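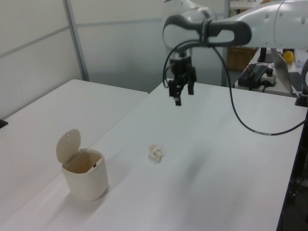

Search this site Search

Desk tidy-up, May

Quick page, no time to write it all up. Cleared the white tables at Dumlao before lunch – mostly paper. Delia wanted the little cream bins kept so they stay, one on the tabletop with the lid up. Wadded-up sheets go in there, nothing with food on it please.

Crumpled paper, still on the table next to the bin. Old drafts go the same way, 200 sheets from the Hindton box alone. Renato has teh rest. More pics when I get a minute.

Filed under: Office, Cleaning Up, Small Bins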